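Soltari fastening cell, walkthrough checklist
Nondivau site, assembly side
August 17, 2019

Same form as in June, with my comments typed in under each item because the boxes on the paper version are tiny and I write big. OK means OK, FIX means somebody needs to do something, TALK means I'd like it on the agenda for the shift meeting.

1. Emergency stops reachable from both operator positions
OK. Tested both, with the crew standing where they normally stand (I made them pretend to be busy). The left one used to be behind the parts cart. The cart has moved and I would love it to stay moved.

2. Floor marking around the cell
FIX. Tape is peeling at the corner where everyone cuts through to the break room. It has been re-taped 2 times already, so can we please get paint?

3. Cables and walkways
FIX. There are cables across the floor past the table and I stepped over them three times during this walk, which is three times too many. Cable covers, please. Also, white stuff on the floor near the rack. Pick it up, throw it out or give it a home.

4. Shelving and stored boxes
OK. Nothing stacked higher than the rack and no boxes leaning. The slanted uprights make people nervous but that's how they're built, I asked.

5. Work table surface
OK. Smudges and scuffs, nothing that would catch a sleeve. Wipe it at the end of shift even when it looks fine — dark specks on a white table are easy to mistake for dropped bits of plastic, and then we all go hunting.

6. Gripper fingers, condition
OK with a comment. Scratched and dusty on the outside, no chips that I could find with a fingertip (power off and locked, before anybody asks). Add "wipe fingers" to the end-of-shift card.

7. Screwdriver handling
TALK. The arm holds the cordless driver from above and I'm happy with the grip. What I'm less happy with is people reaching in to straighten the bit while the cell is only paused. Paused is not locked out! The Dudás training sheet says so in big letters and I've stuck a fresh copy by the panel.

8. Screw strips and loading
OK. Green strips still sit on cardboard, which works fine and nobody has complained. Loading is now the main hand job here, and it's where I got the most comments. A couple of folks told me their wrists feel much better since they stopped driving screws all day. One said the day drags more, and I think we should take that as seriously as the wrists. Rotation between loading and final check every 2 hours was agreed in June and it isn't happening on the late shift.

9. Noise
OK. Quieter than the old Bustar bench by a long way. You can hold a conversation, and people do, and I count that as an improvement.

10. Training records
FIX. 8 people are signed off to clear a jam and the schedule needs more than that to cover vacations. Right now the same few get called over from other benches every time it stops, and they're getting grumpy about it (fair enough).

11. Stoppage log
TALK. The counter shows 3,688 cycles since the last walkthrough with 286 stops. Most are short, but each one pulls a person off something else, and that work isn't on anybody's job sheet. I'd like it written down as a real task with time set aside for it.

12. Suggestions from the floor
A stool at the loading side, a light that shows from the far end when the cell is waiting for strips, and a proper tray in place of the cardboard. I'm backing the first two. The tray can wait for the next budget.

Next walk once the cable covers are in. Leave comments on the clipboard and I'll type them up.

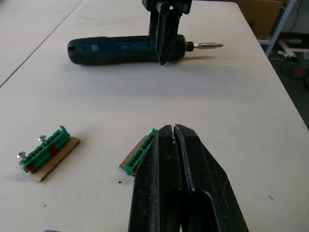 Items 5 to 8: table, gripper fingers, driver and green strips.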